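Unit 302

Unit 302 came to the Clasthorpe bench from the Kesitz estate, one of 1,000 desktops retired in January. The work order said to recover what was usable and record the rest. I opened a new log and wrote the chassis colour, black, in the first field.

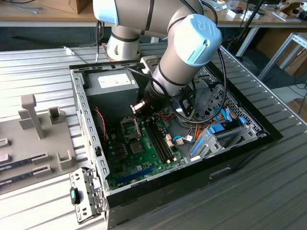

Unit 302 on the bench, side panel off, processor socket empty.

The order allowed 32 minutes per unit. Rasell, the firm that wrote the procedure, had allotted none of them to reading. The previous owner had left a label inside the discarded side panel, in pencil: "Please keep the clock running."

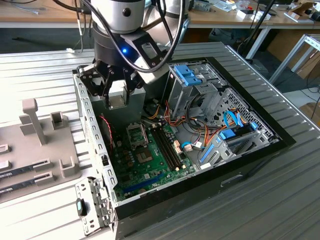
I took the request to mean the board's real-time clock. A coin cell holds it for several years, and the procedure called for the cell to be pulled first. I moved that step to the end. The socket's retention frame was already up, so I entered the socket as open and went on to the cabling, which I labelled by colour: orange, yellow, red, black.

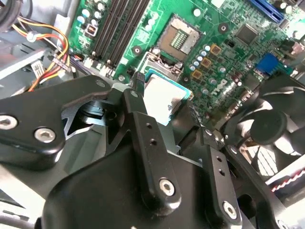

Processors went to Barros for grading, in trays of foam. A chip is held by its edges and kept level, and the pins in the socket are not to be touched by anything. With the pale heat spreader beside the open socket, I checked one against the other and recorded no fault. The clock was four seconds slow.

At minute 31 the only line left on the sheet was the cell.

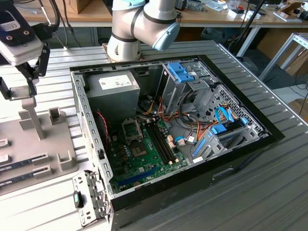

I marked it "retained, in service" and gave the reason code as 413, customer instruction. The code had not been used before. Rasell's software accepted it and asked for the next unit.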